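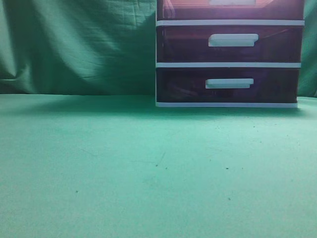
What does a manipulation policy need to know before it can open a drawer? The position of the handle, the direction the drawer travels, and how much force to apply before giving up. The third one has cost our team most of this week.

October 3, 2025

Lab session 2:00 to 6:30. Present: me, Humaira, Telmo. Iñaki came in for the last hour. Dr. Paredes stopped by to ask for the draft schedule, and I told her Monday.

Task definition as it stands in the course repo: approach the drawer unit, grasp the named handle, pull to at least 80 percent of travel, release, retract to home. The instruction is one sentence of text, "open the middle drawer" or "open the bottom drawer." We dropped the top drawer from the spec two weeks ago. Telmo still thinks we should put it back in for the final demo in November. I disagree. It would mean moving the fixed camera and recalibrating, and every episode recorded so far would be from the old view.

Dataset count at the end of today: 245 episodes that pass the checker. Added 40 this session, threw out 12. Of the 12, most were timestamp gaps between the joint log and the video. The rest were operator error, mine, two of them from pressing the foot pedal before the arm was home. I have added a check to the recorder so it refuses to start unless all joints are within tolerance of the home pose. Tested it with the arm parked wrong on purpose and it refused. Committed.

Handle detection. The handles are white, the trim strips between the drawers are white, and the segmentation model merges them when exposure is high. Humaira locked exposure and white balance by hand and reran the saved stills. Separation is better on the middle handle. The bottom handle still picks up part of the base rail in a few of them. Her next idea is to filter by aspect ratio, since the handles are short and the rails run the width of the unit. Cheap to try. She has it for the weekend.

The drawer fronts are a separate nuisance. They are dark translucent plastic, and the depth sensor returns either nothing or a value from somewhere behind the front. I plotted one row of depth through the middle drawer and it looks like noise with a handle in it. We agreed to stop using depth on the fronts and take it from the handles and the frame only.
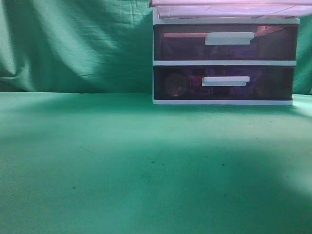
Lighting is the other variable I have not pinned down. The green cloth removes most of the background, but brightness on it changes from one part of the afternoon to the next, and I can see it in the histograms. Two options: block the window, or leave it alone and let the variation into the training set. Telmo wants to block it. I would keep it, because the demo room at Tidalbridge has windows on two sides and we will not be allowed to cover them. Left open. For now each episode gets a lighting tag, A or B, set by the operator.

Force threshold. Raised the pull limit in small steps until the drawer moved on every attempt. At the old setting the controller read static friction as a jam and let go. At the new one the whole unit slid forward on two pulls. Mounting tape under the base is the obvious fix, and the Dineo kit has a roll in it, but then the unit cannot be moved between episodes and we lose position variation. Iñaki suggested a thin rubber mat. He will bring one.

Training run started at 6:10 on the Esteban node, same config as last time with the new episodes included. Checkpoint every two hours. Humaira has the login if it dies overnight.

To do:
Send Dr. Paredes the schedule.
Merge the recorder check into the main branch after Telmo reviews it.
Ask Aurelio whether the second wrist camera has shipped.
Relabel the episodes from Tuesday, where the middle and bottom instructions were swapped in the file.
Write the methods paragraph on teleoperation, up to one page.

Walked home. Left my charger on the bench again.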